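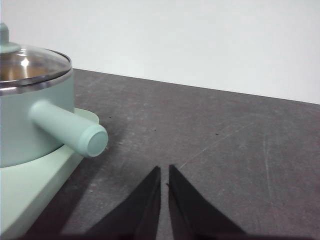 Grimedton Housewares Store to Move Into Former Ticona Building

7/1/22 – Cekumeo, the kitchen and housewares store on Sadau Street, will leave its current space in October and reopen in the former Ticona building near the Grimedton bus station.

The store said its lease was up for renewal and the new terms would have raised the rent by more than it could cover. The Ticona building has been vacant for four years. It has a loading door at the back and its own parking lot, neither of which the Sadau Street location has.

Cekumeo sells saucepans with glass lids, baking pans, knives and table linens. The product range will stay mostly the same after the move. A small section for canning supplies will be added, and the knife sharpening counter will be open six days a week instead of two.

All seven current employees have been offered jobs at the new location. The store plans to hire for part-time weekend shifts later in the summer, and applications can be picked up at the register.

The Sadau Street store will keep its regular hours until the end of September. It will then close for roughly two weeks while stock and shelving are moved. Online orders will not ship during that time, but orders placed before the closing will go out as usual.

Gift cards and store credit will be accepted at the new address. Customers who have items on hold are asked to pick them up before the closing or call the store to have them transferred.

The city has approved the change of use for the building. A permit for a new sign is still under review – a decision is expected in August. The owner of the Sadau Street property has not announced a new tenant.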